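Young Readers Wanted (and a Few Older Ones Who Can Keep Quiet)

Clulon Books is looking for test readers for its spring list of children's and young-adult fiction. If you are between nine and 16, or you live with someone who is, please read on. If you are a grown-up who reads books meant for 12-year-olds on the train with the jacket taken off, we have a smaller number of places for you as well, and we won't tell your colleagues.

We are a small press in the old corn exchange at Woltden. We publish adventure stories, school stories, mysteries with a decent body count (mostly pets) and the odd ghost. Last year 1,194 manuscripts came in through the post and the website. We read them all, some of them further than others, and a handful will become books. Before they do, we'd like them to be put in front of people who have no reason to be nice to us.

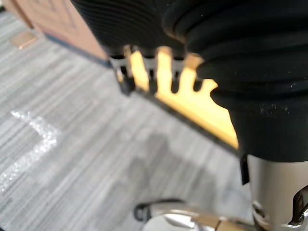

Editors are poor judges of when a chapter has gone on too long. We are paid to finish it. A ten-year-old will put the thing down on page 40 and go and look for a biscuit, and page 40 is exactly what we need to know. So each reader gets a plain typescript, a pencil and one instruction, namely to draw a line in the margin wherever you stopped wanting to know what happened next. You may also write remarks. Past remarks have included "no", "she would NOT say this" and, beside the death of a much-loved donkey, "finally".

What you would be reading

There are two novels in this round. The first is a mystery set on a car ferry that keeps not arriving. It's meant for readers of nine to 12, runs to 201 pages and contains one explosion, which the author has promised to justify. The second is for 13 and up. Two sisters inherit a failing ice rink and fall out over it, at length. There is some kissing and a good deal of accountancy.

Tell us which you'd prefer. We'll do our best, though everyone asks for the explosion.
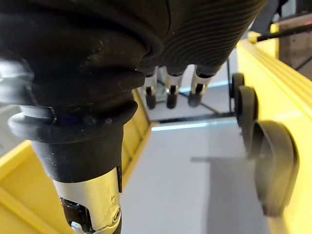
Black fingertips, metal in the middle, three in a row.

What we ask of you

Read the whole book, or as much of it as you can bear, by the end of February. Fill in a form of two sides. Come to one reading afternoon at the Sustov Library, upstairs in the room with the bad radiator, where we'll sit and argue for an hour and a half from 2 p.m. Readers under 16 need a parent or guardian to sign the form and bring them along. Parents are welcome to stay, and are asked not to answer on anybody's behalf. This has been a problem.

Please don't lend the typescript out, photograph it or put the ending on the internet. The authors are nervous people and several of them know how to search for their own names.

What you get

A finished copy of the book when it's published, signed if we can catch the author. Your name in the back, spelt however you spell it on the form, so do check. A £15 book token. Sandwiches at the reading afternoon -- cheese, or the other kind. We can repay bus and train fares within the county if you keep the ticket.

We can't offer a job, a publishing deal or an opinion on your own novel. We know you have one. The submissions window for those opens in June and you'll be treated like everybody else, I'm afraid. 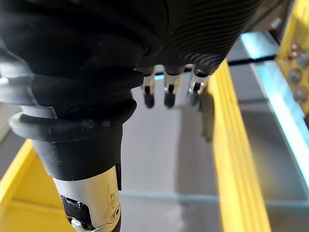 A black robotic hand, thumb lower left

How to apply

Write to us and tell us three things: how old you are, the last book you gave up on, and why. Half a page is plenty. We don't mind about spelling and we don't want a school report. We'd particularly like to hear from people who say they don't read much, as the last round was heavy on people who read under the covers with a torch, and they forgive far too much.

There are 97 places across the two books. Letters should reach us by the end of December, marked "Test Readers", either at the Woltden office or handed in at the desk in the Sustov Library. Layug Bookshop in the market square has paper forms by the till, under the bookmarks.

You'll hear from us in January either way. If we haven't got room for you this time we'll keep your letter for the summer round, when there'll be a picture book about a very rude goose.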